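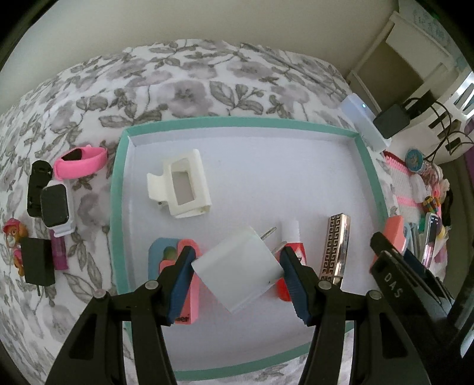

White cube adapter, two-pin, with the other bits in the tray.

Home Help Board
Home | Topics | Unanswered | Tags | Log in

Sorting small chargers and odds and ends from a bedroom: what stays in the tray?

Posted by Carretero

I keep a shallow tray for small items in the bedroom and it has stopped working as a storage method. Everything goes in, and finding one plug means moving all the rest. At present it holds wall chargers, a lighter-type metal case, a small toy, a stain remover and some plastic parts I can't place. The fitness band and the watch end up next to the tray on the bedspread.

The tray has a raised rim and no compartments. I would like to keep it, as it fits the shelf. Two things I need to know:

Should the chargers be stored with the small items at all, or separately?

Is there a sensible way of telling similar chargers apart? I have a white cube and a black one and I never remember which is the stronger. The print on them is too small for me to read without a lamp.

I have a budget of 1,000 for boxes, in local currency, and would prefer to spend 500. I'm not looking for a drawer unit. The Dostport one I priced in October was 3,880 and is too deep for the shelf anyway.

Haoran Yuan

Store chargers separately. The pins scratch painted and polished surfaces, and a glossy metal case will mark quickly if it shares a flat tray with them.

Reading the rating: look for the line that begins with "Output". It gives volts and amps. Multiply the two for watts. A charger marked 5 V and 1 A gives 5 W; one marked 5 V and 2 A gives 10 W. Some list several pairs, in which case the highest product is the maximum. Ignore the "Input" line for this purpose. If the print is too small, photograph it with a phone and enlarge the photograph. Then write the wattage on a paper label and stick it to a side face, well clear of the pins and the socket.

For the tray itself, dividers cut from stiff card are enough. Measure the inside depth and cut the card a few millimetres lower than the rim. Two strips slotted into each other give four compartments. I made mine from a Lakero shoebox in the time it takes to boil a kettle, and it cost nothing.
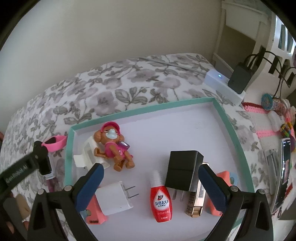 Liquids are the item I would take out first. Stain remover is normally sold in a small bottle with a screw or push cap, and either type can seep if it is left on its side under other things. Keep it upright, in the bathroom or with the washing powder. The red LION bottle with the white cap is standing next to a black adapter and has a white charger lying beside it, and I would not keep those three in one tray. The toy can go on a shelf. Parts that can't be identified go in an envelope with the month written on it; if the envelope is still sealed a year later, throw it out.

The band and the watch need their own place near the socket, with their charging leads. A saucer will do.

Iven

Get a multi-compartment box, the type sold for screws. Mine has 19 sections and it cost well under 500. Too many sections, I only use half.

Don't agree about the paper labels. They go brown and fall off. Use a paint pen.

Carretero

Thank you both. I have read the ratings with the phone method. The black one is the stronger, 10 W against 5 W. Labels are on for now, and I will try the paint pen if they peel.

I'll do the card dividers first and leave the screw box. One point for anyone copying this: the corners of my tray are rounded, so the card strips have to be trimmed at the bottom edge or they ride up. I took off 4 mm at each end — that was enough.

Haoran Yuan

Noted on the corners. If the strips still move, a small piece of removable putty under each end holds them. Avoid glue on a tray you intend to wash.

Related topics
Cable ties or hook-and-loop strips for spare leads
How to read the small print on a power supply
Removing sticker residue from plastic
Shallow trays for open shelves: depth and rim height
Where to keep a watch overnight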